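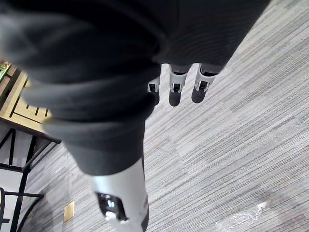
The Distura Textile Recovery Program will extend its household clothing collection to the Nikora district, the program office announced on 28th February. Residents of the district have until now been required to take worn clothing to the transfer station at Brimuso, a trip that many households without a car were unable to make. Under the new arrangement, garments will be accepted at 36 drop-off points in schools, libraries and apartment buildings. Dark, heavier items with a soft, slightly fuzzy knit surface, such as the charcoal-gray fabric shown with this notice, are welcome alongside lighter clothing, and they do not need to be pressed or folded before they are handed in.

The extension follows a trial in the Tijani neighborhood that ended in August. During the trial, 441 households registered and handed in a total of 3532 garments. Sweaters, work pants and children's coats made up the largest share. Most were judged fit to be worn again and were passed on to the program's two stores, while the remainder went to a sorting plant to be cut into wiping cloths or shredded for padding.

Clothing must be clean and placed in a closed bag. Missing buttons, broken zippers and small holes are acceptable. Shoes may be included if they are tied together in pairs. The program cannot take pillows, comforters, carpet remnants, or any item marked by paint, oil or mildew – these should continue to go out with regular household waste. Residents are asked to check pockets before closing the bag, as the program office cannot trace the owners of keys, cards or cash found during sorting.

Bags may be left during the opening hours of each building and should not be placed outside after closing. Collection vehicles will visit each point twice a week, with an additional round at the end of the school year. Buildings that wish to host a drop-off point may apply to the program office in writing, and must be able to provide a dry, ground-floor space with access for a hand cart.

The district council has approved a grant toward the cost of the containers. The program expects to serve up to 400 additional households in the first season. Arrangements at Brimuso remain unchanged, and residents who prefer to use the transfer station may continue to do so. A list of drop-off points and opening hours is available at the Nikora district office and at all branch libraries.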